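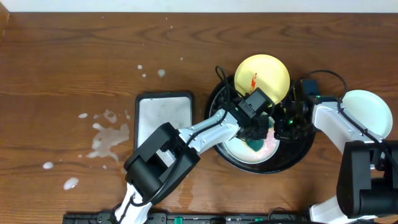
Slide 4: dishes, two arms, one basin. Foam on the table.

Let them look. Then: open day at Gravix, October 14, 2022. We got 60 minutes, a visitor badge and a plate-washing demo.

Point out the sponge on the white plate — dark green, easy to miss from the back row. The yellow plate has a streak on it. Someone will ask if it's sauce. Say probably.

Neema Nyanda asked our host what dry dishes cost extra. Pause for laugh. If no laugh, go straight to Inskip.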